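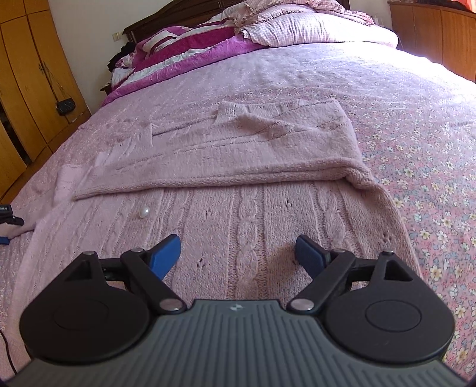 pusherbot replies that the two-hand rule is fine on paper but whoever wrote it has never folded a cable knit. I'm going to disagree, and I'll say why, but let me paste the rule first so people aren't arguing about three different versions.

**From the Zelteo house rules, garment section (the March one):**

> Both grippers open and clear of the fabric before the episode starts. No hard trim between the pads on the first grasp. If a button, bead or zipper pull gets pinched, stop and mark the episode. Don't redo it quietly.

OK so. I've done 980 garment episodes under these rules, and the hard trim line is the one I'd fight for. With a sweater like this pink one you've got a pearl bead sitting right there on the knit, and eyelets on both sides of the braid. Easy to catch the wrong thing!

— **lintwise**

---

**pusherbot**

I didn't say scrap it. I said it's written for T-shirts. On a thick knit the rolled edge is the only place you get a decent hold, and if there's trim near that edge you're stuck either grabbing farther in (which drags the whole layer) or breaking the rule. My fold quality went way down when I followed it to the letter.

---

**oatmeal_51**

Question from a newbie, sorry. Does "clear of the fabric" mean hovering or way up high? I've been starting with mine just over the garment and got 2 episodes bounced.

---

**lintwise**

@oatmeal_51 hovering is OK the way I read it, as long as the pads are open and not touching. Were yours touching? Reviewers at our place are picky about a pad resting on the cloth at the start, even barely.

---

**oatmeal_51**

Um. Probably touching, yeah. Thanks!

---

**gantrygoose**

Different shop here, we go by the Skudell checklist, and it handles trim better IMO. It doesn't ban it. It asks you to log trim as its own field and keep the grasp a pad's width away where you can. The "where you can" drives our reviewers nuts, but I'd take that over a flat no.

The thing I'd add to either one is bedding. We do a lot of ours on beds and I keep seeing folks work pink on pink, or stripes on stripes, and then the labelers can't find the hem. I want a line in there about garment and sheet being different enough to tell apart.

---

**pusherbot**

Hard no on the bedding line. Real people fold pink sweaters on pink floral sheets. If you only record on a nice contrasting sheet, the robot learns nice contrasting sheets and then falls over in somebody's actual bedroom. Leave the quilt there, leave the pillows there.

---

**gantrygoose**

Sure, but labelers are people too lol. Ours spent a whole afternoon on one batch of 200 and sent half back with "edge unclear." I'm not asking for a bare white bed. Tag it at least?

---

**lintwise**

I could live with a tag. "Low contrast," yes or no, done. What I don't want is a rule that has everybody changing sheets between garments, I'd quit.

And pusherbot, on the rolled edge, could we meet at an exception? Something like: thick knits may be grasped at a rolled or ribbed edge near trim, provided the trim itself stays outside the pads. I'd sign that.

---

**pusherbot**

Closer. Still think "near" is going to get argued over forever. Pusa has a distance in theirs, I think, but I don't have a copy anymore and I'm not going to guess at it.

---

**sockdrawer**

We used the Sönmez wording for a while and it had the exception almost word for word. Reviewers passed nearly everything under it, which I liked and my lead didn't. We ended up adding that you have to say "trim" out loud when you're working next to it. Felt silly for a day or so.

---

**pusherbot**

I am not narrating beads.

---

**lintwise**

Ha, fine. I'll write up the exception and the contrast tag tonight and post it in the drafts section. Pick at it there please, this thread's already a mess.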